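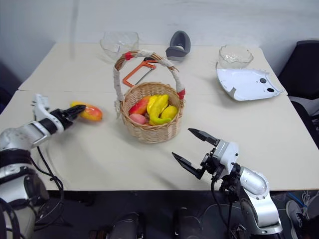
Fruit basket on the long table, Juvach Room, Monday walk-through

HASTMONT COMMUNITY KITCHEN
Monthly room check, tables and display items
Room: Juvach Room, ground floor
Checked by: Anca Hodoroagă
Copy to: Chalerm Yensuk
Month: August

Marks used: OK, FIX, WATCH. Last month somebody wrote "fine-ish" in this column. Please pick one of the three.

1. Tabletop clean and free of sticky patches
OK. Wiped before I started. I ran a hand over it anyway and came away with nothing.

2. Table sections level where they meet
WATCH. There is a seam across the top and it is thin, as it should be. My thumbnail catches on it at the window end. A full glass slid across will notice before a person does. Chalerm, could you look at the leveling feet when you have the Driment wrench back?

3. Table stable when leaned on
OK. I leaned. Then I sat, purely in the interest of safety.

4. Wall behind table: paint, damp, marks
WATCH. Dark vertical streak on the left side. It was in July's report and in June's, where I called it "possibly new." Felt dry to the touch today. I would like one of us to find out what is on the other side of that wall before I have to think of another way to describe it.

5. Cables near table secured and off the walkway
FIX. They are tied in a bunch at the front edge, so points for effort, but they loop over the edge and hang down toward the floor right where a person would stand to reach the fruit. Move them back or clip them along the leg. A second tie would also help.

6. Basket: weave sound, no sharp ends
OK. Went around the rim with a dishcloth, which snags on anything loose. It didn't.

7. Basket: handle firmly attached
WATCH. Holds when lifted empty. It leans to the back and has a certain amount of give. Carry the basket from underneath when it's full. I know what handles are for.

8. Basket: wrapping and tape in good order
FIX. The white wrapping has loose strands hanging down beside the basket, and they will end up in someone's yogurt. Trim or rewrap. Both bands of red tape are stuck down. Whoever chose red tape was either being festive or had only red tape.

9. Fruit: no mold, splits or leaks
OK. Picked up each piece and looked underneath. The mangoes are firm, and the banana is still greenish at the tip and has a few days in it. The small pink one I'm leaving as "fruit" on this form until the Gumede delivery note turns up.

10. All fruit in the basket
FIX. One mango is lying on the table to the left. It's a handsome mango and it isn't hurting anyone, but a mango on its side will roll if the table is bumped, and see item 2 on the state of the table. In the basket, please.

11. Heavy fruit at the bottom, soft fruit on top
WATCH. The banana has been laid over its yellow neighbor, front to back, like a seat belt. Acceptable. When the second mango goes in, lift the banana out first.

12. Allergy and "please take one" cards available
FIX. We are out. There were 80 in the drawer in spring. I have no theory I am willing to put in writing.

13. Previous report signed off
FIX. It's still in the tray with a coffee ring where the signature goes.

Follow-up: items 5 and 8 before the room is next booked. Item 10 takes three seconds. Item 4 is Chalerm's, with my sympathy.

Reply from C. Yensuk: Wrench is back, will do the feet. The coffee ring is mine and may be treated as a signature.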